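Corrugated box

A corrugated box is a shipping container made from corrugated fiberboard, a sheet material in which a fluted paper layer is glued between flat liners. In everyday American speech it is usually called a cardboard box, although the packaging trade keeps "cardboard" for thinner, solid stock.

Construction

Single-wall board has one fluted layer and two liners. Double-wall board adds a second fluted layer and a third liner, and is used for heavier goods. The flutes normally run vertically in the finished box, which gives it most of its stacking strength.

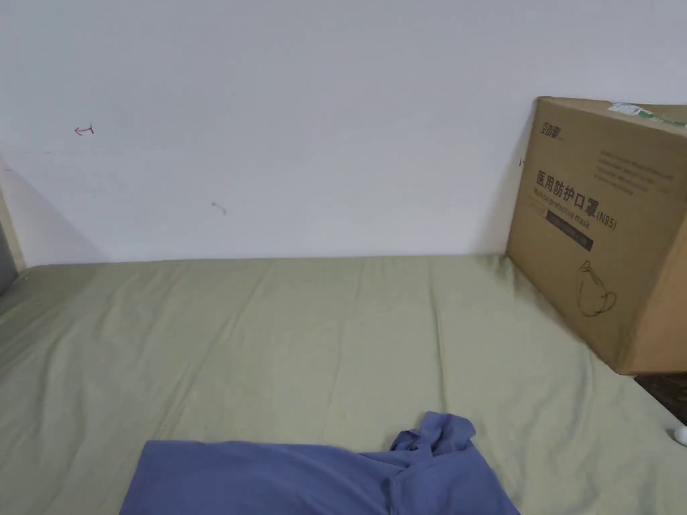
A large brown cardboard box.

The most common design is the regular slotted container. All of its flaps are the same length, and the outer pair meets at the center when closed. The side seam, known as the manufacturer's joint, may be glued, taped or stitched with wire.

Apparel packing

Clothing is often shipped flat in single-wall boxes, with each item in its own sleeve or bag. Knitwear can be compressed more than woven shirts, so packers work from different fill heights.

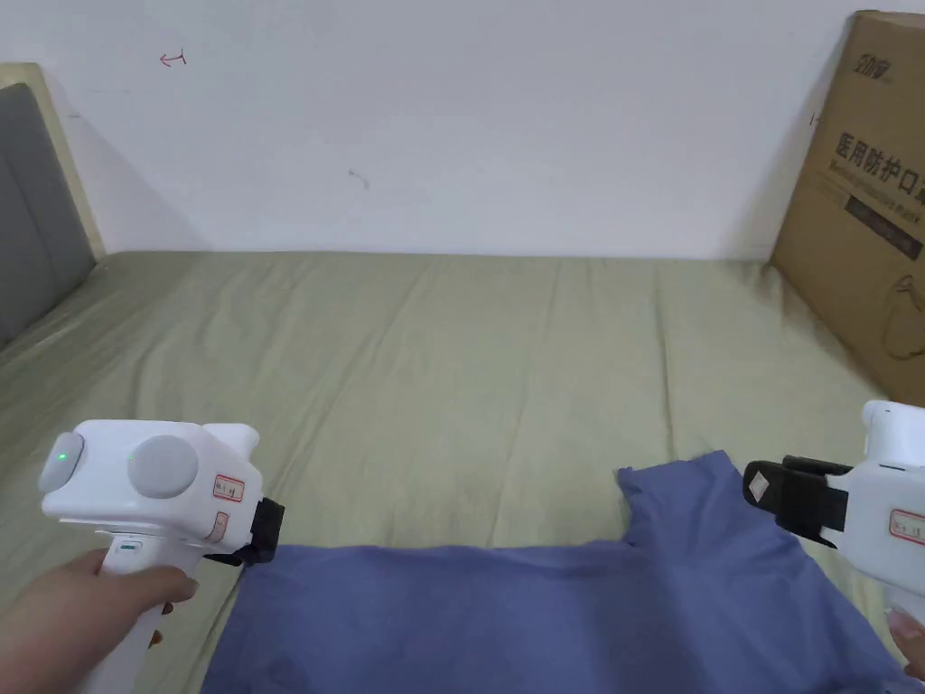

The Bremcombe plant of the packaging firm Ornach lists 337 stock sizes, 7 of them intended for garments. Its current size chart was drawn up by Ottilie Bachmann and is dated 16/02/2021.

Reuse and recycling

Boxes lose strength each time they are folded, and damp storage weakens them further.
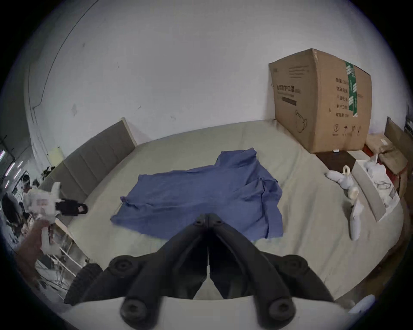

Used boxes are baled and pulped to make new liner and fluting. Plastic tape and labels are screened out during pulping. Wax-coated board is usually collected separately.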